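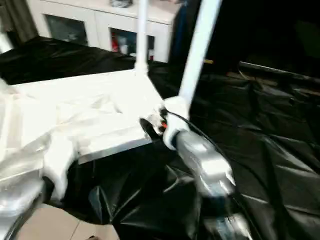 The arm reaching up to the foot of the slanted white pole, with the black sheeting down over most of the rest of the floor.

Korko, Build Gallery No. 7: The Reach

Hi again! If you're new, Korko is the two-armed robot that Halyna Fedoruk and I have been putting together in our shared workshop, mostly in the evenings and mostly with snacks. I'm Vandana, I do the wiring and the code, and Halyna does anything that involves a saw, a file or strong opinions about bolts. We started last June with a pile of tubing and one working motor, and now we have arms. Arms! I still get a little giddy about it when I switch on the lights.

A short gallery this time, just the one picture, so I've put my notes under it by topic and you can skip to whatever you came for. Plenty of you wrote in after the last page asking about the cable, so that gets the longest bit.

The forearm

The silver-gray piece is version three of the forearm. Version one was too long and hit the bench whenever the elbow folded. Version two was the right length but Halyna hated how it rattled (so did I, but she hated it louder). For this one we shortened the tube again, packed the inside with foam strips and put the motor mount back where it was on version one, because we'd moved it for reasons neither of us wrote down. Write things down, people. The finish is metallic, and I like it a lot. Halyna says it shows fingerprints. It does show fingerprints.

The white joint

Where the upper end of the arm comes in you'll see a white plastic joint piece, and that's the part I get the most mail about. We printed it. Then we printed it again with thicker walls, and again after I mixed up the left and right files and made a lovely mirror-image part that fits nothing we own. It lives on my windowsill and holds pens.

If you're printing something like it, slow your printer way down on the inside curves. Ours came out stringy at the normal speed and I spent a whole evening with a little knife cleaning it up. Give the screw holes more room than you think, too. I left a tiny gap in the drawing, the plastic ate it, and Halyna had to open up every hole by hand while I made sympathetic noises and fetched tea.

The little bit of red and black peeking out at the junction is a favorite of mine. I'm a fan of anything colorful on a robot, purely because I can find it again when I've dropped my glasses.

The cable

Okay, the cable! Thin, black, comes out by the joint and follows the top of the arm before it wanders off over the sheeting. I tried running it inside the tube for ages. It looked so clean! It also pinched every time the wrist turned, and I'd lose the signal, and I'd blame the code, and then I'd spend 2 hours rewriting perfectly good code. Outside it went.

A few people asked how much slack to leave. My way is to fold the joint as tight as it'll go, lay the cable along it with no pulling, then straighten the joint out and see what you've got hanging. If the loop is big enough to catch on a bench corner, take a little back. I don't have a formula and I'd distrust one if you sent it to me (send it anyway).

I'd like to get some clips on it next. Halyna wants fabric sleeves. We've agreed to argue about it over dumplings.

The poles

Two white ones in the picture: the slanted pole going up from the joint piece, and a slimmer upright standing in its own white socket at the back of the big white surface. I'm very fond of the socket. Before we had sockets we had tape, and before we had tape we had me, holding a pole and asking if we were nearly finished.

White was Halyna's choice and I grumbled, since I'd wanted blue. She was right, though. A pale pole against a dark background is so much easier to line up by eye, especially late, when my eyes have mostly gone home without me.

The sheeting

Black plastic, and lots of it. It came on a roll from Huvach, the packaging place up the road, and I've reached the stage of life where a free roll of plastic makes my week. It wrinkles if you so much as look at it. You can see how it bunches up at the arm, and there's a whole hill of it behind the white surface. I tried smoothing it out once and gave up before I'd reached the middle. My socks slide on it too, so I've gone back to proper shoes in the workshop, which my mother will be glad to read.

The white wrap on the other side is a bit better behaved. It hangs in folds, at least, and doesn't fight back when you lean over it.

Software, for the three of you who care

Korko runs on a small control program I call Owusu. The big change this month is how it handles a slow reach. The old version sent each joint its target and hoped for the best, so the elbow would get there early and sit waiting for the shoulder like a kid at a bus stop. The new one stretches the quicker moves so everything arrives together. It looks so much more graceful that I made Halyna watch it 12 times in a row. She was polite for the first few.

I've also capped the speed while we're testing. It's a number at the top of the settings file, in capitals, with a comment telling future me to leave it alone. There are now roughly 2,000 lines in the whole program, and I'd guess a good chunk of those are comments to future me.

Bits and bobs

Somebody asked whether the cabinet with the glass doors is for sale. It isn't! I'd have to find somewhere else for everything in it, and I can't face that.

The wrist drawings go up on our Pluletti page as soon as I've fixed the measurement I got wrong (thank you to the reader who spotted it, and sorry to the reader who'd already printed it). The elbow drawings are there now, left and right, with the file names spelled out in full so you can't do what I did.

Next gallery will be the gripper, if Halyna lets me show it before she's finished filing the edges. She says two more evenings. I've got the camera charged.

Vandana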